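Comparing two sets of fingers on crumpled cloth – quick how-to

Posted 23 Mar 2020

Writing this up fast before I forget the order. Kavinda Wijesinghe asked how we compare finger sets on the hand-held gripper, so these are the steps. Same method works for an arm, just slower.

What you need: the hand-held with its camera, both finger sets (ours are Brostetti and Faltus), a plain pale table, one soft piece of clothing. Baby stuff is good. Small, stretchy, folds on itself.

1. Bolt on the first set. Check the screws. Check them again after 11 grasps, they do creep.

2. Drop the cloth from 45 cm. Don't arrange it. If you tidy the heap you're testing your tidying.

3. Hold the tool so both fingers are in view, wide open, cloth ahead of them. Stop there for a second before moving in. You want a clean still to compare later.
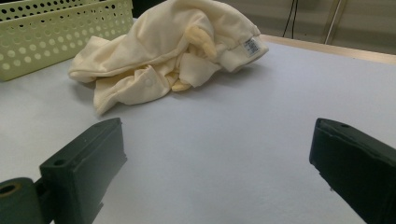
Fingers open, before the approach. Care label at the right end of the heap.

4. Note any hard bits. Labels, snaps, thick hems. A finger that grabs a label every time will look brilliant on paper and then fail on a tea towel. I mark those grasps L in the sheet and score them seperately.

5. Close slowly, lift straight up, hold. Score it 0 for nothing, 1 for a slip, 2 for a hold. No half marks – Mareike Kuhlmann tried half marks in November and we argued over every one.

6. Drop again, next grasp. Change your approach angle each time or you'll just learn one angle really well.
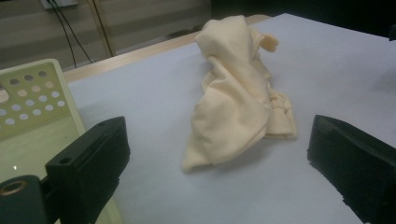 Tall heaps with a peak are the easy ones, most fingers can pinch a peak. Flat heaps sort the good from the bad. So write down T or F for each drop, otherwise a lucky run of talls will wreck your comparison.

7. Swap fingers, repeat the lot. Same cloth, same table, same person holding the tool. We do 300 per set. Last round I only got 274 usable on the Faltus set, the rest had the camera out of focus. Check the focus first!!

8. Compare T with T and F with F. Leave the L ones out untill the end.

Our result so far: Brostetti better on flat heaps, Faltus better on peaks, not much in it. Wultora fingers still to come. Will add the numbers when they're done.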